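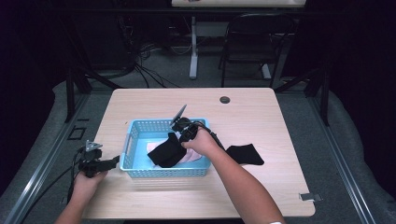 **tarn_ok** wrote (4/18/26):

Hello all. We want to choose between two sets of finger pads for our hand-held grippers, the Aneo foam pads and the Nazari rubber pads. The task is clothes from a basket to the table, mostly socks. With the foam pads I have good grip for the first weeks, then the edges start to go. Does somebody have numbers for longer use?

**pell4** wrote:

We used Nazari for 4,000 grasps in Undville and changed them one time. They are harder, so on thin cloth you must close more exactly. For socks I would not worry.

**tarn_ok** wrote:

Thank you. My problem is mostly thick black fabric. When it goes deep between the jaws it makes small pleats, and the operator feels that the grip is strong.

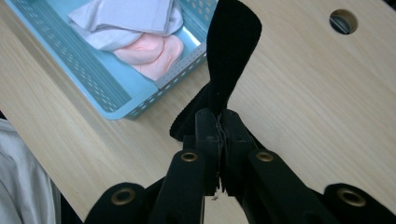

With a deep grip like this I don't see much difference between pads. The difference comes when you take only the edge of the cloth, and there I trust a fresh pad much more.

**mossgate** wrote:

I don't agree that you need a new brand. Please show the pads you have now. Many people compare a worn pad with a new one and then say the new brand is better.

**tarn_ok** wrote:

Fair point.
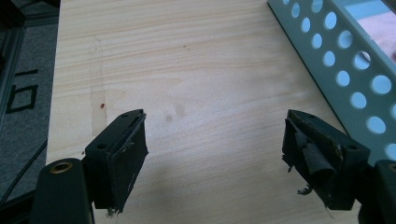

*Current pads, fingers open over the table. The right one is worse.*

**mossgate** wrote:

These are finished, both of them. I would replace at 1,000 grasps and write it in the log. Also put the same fresh pads on left and right tools before you compare anything.

**pell4** wrote:

1,000 is too early in my opinion, it is a lot of glue work. I look at the edge of the pad and change when it starts to curl. But yes, compare fresh with fresh.

**tarn_ok** wrote:

OK, I ordered both sets from Prudwood. My plan for June:

1. Fresh Aneo pads on both tools, socks on the bare table.
2. Same pads, socks in the basket, coming from above with the fingers open.

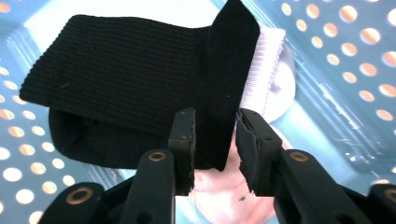

3. Change to Nazari and repeat steps 1 and 2 with the same operator.
4. Edge grips only, with both brands.

**mossgate** wrote:

Good. Keep the finger opening the same for both, please. The rubber is thicker.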